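Desk tidying (household robotics)

By Nesrin Kırmızıgül
May 2, 2019
Reading time: 2 minutes

Desk tidying is the sorting and putting away of small items such as pens, pencils and erasers. As a robot chore it remains unsolved. Machines can pick single rigid objects from a clear surface, but mixed stationery is still mostly put away by hand.

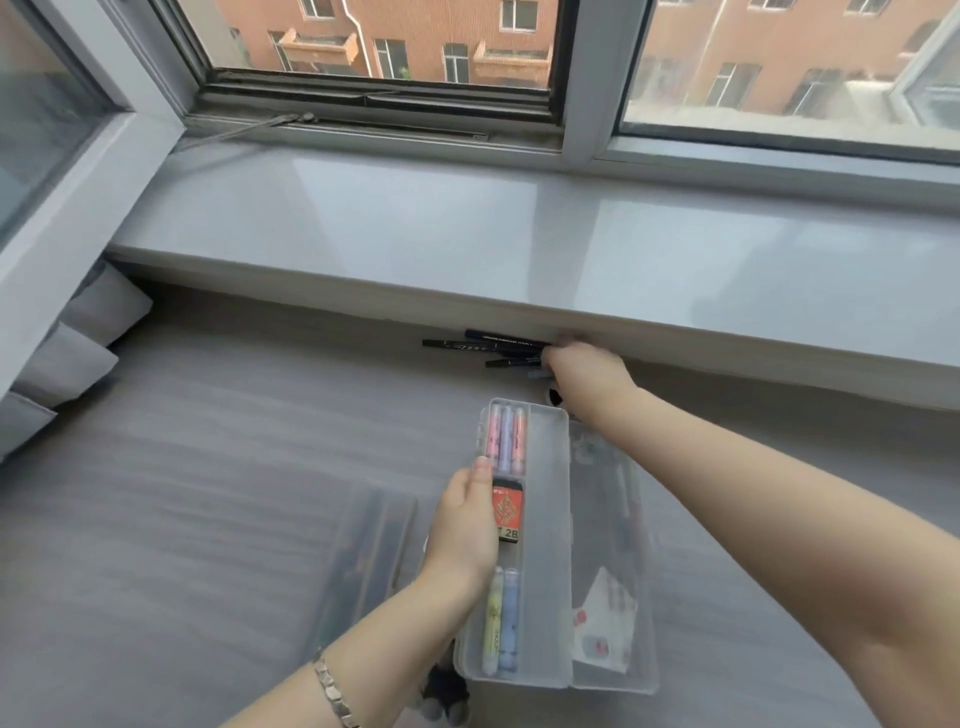 Markers under a windowsill, with highlighters in a divided pencil box.

Difficulties

Clear plastic is hard for depth sensors to read, and thin barrels lying against a wall or ledge leave little room for fingers. Soft pouches and sleeves change shape when touched – a person usually steadies them with the other hand without thinking.

Trials

The Fescombe trial used the two-armed Stostix machine on 161 desks. Of 3,159 items handled, most were single pens. Piles were left to people.
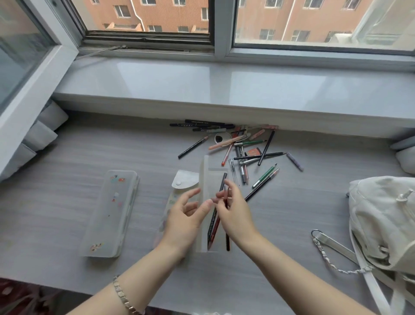

See also

Drornstead gripper
Espiritu sorting test

Contact | Copyright 2019 | Back to top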